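Chapter 2
Can It Do the Chores Yet?

I once asked Yogesh Yadav, who ran the workshop at Sengar when I started there, when a machine would finally empty my dishwasher. He laughed and handed me a box of mixed blocks. "Sort those with your eyes shut," he said, "and then ask me again." I managed two before I dropped one on my foot!

Picking things out of a bin is the shop-floor cousin of emptying that dishwasher. The parts lie at any old angle, some of them touching, and the arm has to choose one, reach it without hitting the walls and get a decent hold — all before the real job has even begun.

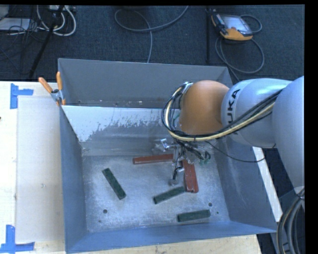
2.1 Why bins are hard

Start with the green blocks. They're dark and speckled, lying on scuffed, scratched metal, and a vision program can easily take a scratch for an edge. Then look at how close the middle one lies to its reddish-brown neighbour. Is that one object or two? You and I don't even have to think about it. We'll come back to that question in Section 2.3, once we've covered depth.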